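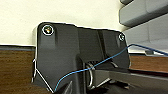

Fixings and brackets – monthly check, Tosindale store

1. Wall shelves, back room. All screws tight by hand. OK.

2. Black plastic brackets. Look for cracks near the screw heads and in the grooves. Comment: dust must be wiped off before checking, small cracks are hard to see on black.

3. Ladder, tag 201. Feet are worn on one side. Do not use until the new feet from Caltora are fitted.

4. Fire extinguishers (3). Pins and seals in place. One gauge is low – Mideck is informed.

5. Exit door. Opens fully, but the closer is slow. Check again in May.

6. Lights over the stairs. 2 tubes are flickering. Please order the same colour as before.

7. First aid box. Bandages are complete, eye wash is past its date. Replace.

Return this sheet to the office before 4 pm.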